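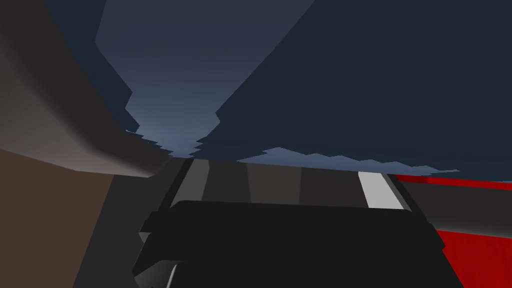

Section 4. Running the simulator station on open day
Last edited July 19, 2026

I wrote this part after our June open day in Tostau, while my notes were still legible. It covers the simulator station only. The real arm has its own section and its own rules, so please don't mix the two up (I did, and I spent lunch looking for a cable I didn't need).

Visitors sit down, take the hand controller and drive the simulated gripper from the gripper's own point of view. The program is Lobo, and the practice world we load into it is called Petby. It's plain to look at, all flat colors and hard edges, and kids love it anyway!

Before the doors open

1. Turn on the computer first, then the big screen. If you do it the other way around, the picture comes up stretched and you'll have to start over.

2. Open Lobo and pick Petby from the list. Loading takes 75 seconds on our machine. The bar stops near the end and looks stuck, but leave it alone.

3. Switch to the gripper view. You want the black gripper low in the middle, with the gray striped surface just past it. The white stripe should be toward the right side of that surface. I use it as my quick check that the view is set up properly.

4. Set the speed to 2. The dial goes a lot higher and somebody's uncle will find that out, so put the cover back on.

5. Move the controller gently in every direction and make sure the gripper follows. Then press Home.

Note: From this view you see a lot of gripper and hardly any fingers. Tell people that up front. Almost everyone asks me where the fingers went, and then they start twisting the wrist to find them and lose track of which way is up.

With a visitor in the chair

6. Let them play for a bit before you explain anything. I used to talk first and I could see their eyes drift over to the snack table.

7. Ask them to line up with the white stripe. It's bright and easy to aim at, so it makes a nice first job.

8. Next, have them move toward the red object on the right and stop before they touch it. This is harder than it sounds! Flat shading gives you very little feel for distance, and most people stop way too early or plow straight in.

9. If they want more, send them left, toward the big brownish-gray curved shape. Go slow over there.

10. Press Home and wave the next person over.

Caution: Wrist turn is limited to 270 degrees. When a visitor hits the limit the controller buzzes hard, and small kids sometimes drop it. Keep the strap on, every time, grown-ups too.

Caution: Don't let anyone lean on the desk while the controller is being zeroed. You'll get a slow drift to one side for the rest of the session.

If the picture looks rough

The dark shapes overhead have jagged, stair-step edges. I had two people tell me the screen was broken. I just say it's a simulated view and carry on. If the stripes or the red object start flickering, though, close Lobo and load Petby again.

Packing up

11. Save the visitor log. We had 29 drivers in June, and the folks at Pruratgate want the file the same evening.

12. Quit Lobo before you shut down the computer.

13. Wipe the controller, coil the strap and put both in the gray case. The spare batteries go in the lid pocket.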